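How I Make Cold Oat Drink at Home Without the Slime

I started making my own oat milk last November, when the one shop in Fellville that carried the kind I like stopped stocking it. My first batch poured like egg white. I've gotten a lot better since then, so let me save you the trouble!

You need a cup of rolled oats (the old-fashioned kind, not quick), 3 cups of very cold water, a pinch of salt, a blender and a thin dish towel. That's the whole list. I sometimes throw in a date or a little cinnamon, but try it plain first so you know what you're working with.

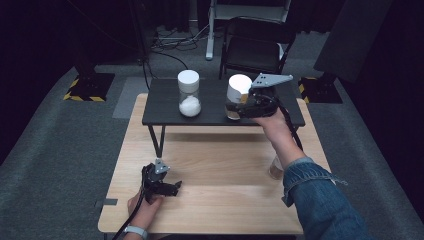 Do I have to soak the oats first?
Skip the soaking. It makes them softer, and soft oats give you that slippery texture everybody complains about.

Put the oats, water and salt in the blender and run it on high for 30 seconds. I count out loud (my kids love this). Stop even if you can still see flecks, because a warm blender is how you end up with glue.
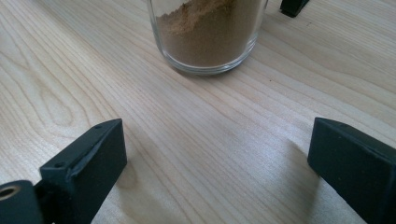
Elsie Rewi
Home cooking writer, Drarndale

Now lay the towel over a big bowl and pour everything in. Gather the corners and let it drip on its own for a few minutes, then give it a light squeeze. Light! If you wring it like laundry you push the starch right through and you're back to egg white. I pour mine through a second time if it's going in coffee, and for cereal I don't bother.

Pour it into a clean bottle and get it in the fridge right away. It'll separate overnight, so shake it before every glass. My neighbor Ataahua Paewai keeps the leftover pulp and stirs it into pancake batter, and I've copied her ever since.
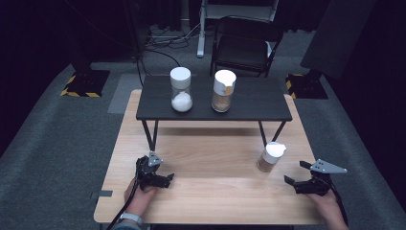
Can I heat it for hot chocolate?
Warm it slowly over low heat and keep stirring, and take it off before it boils. It thickens as it heats, so add a splash of water if it gets heavier than you like.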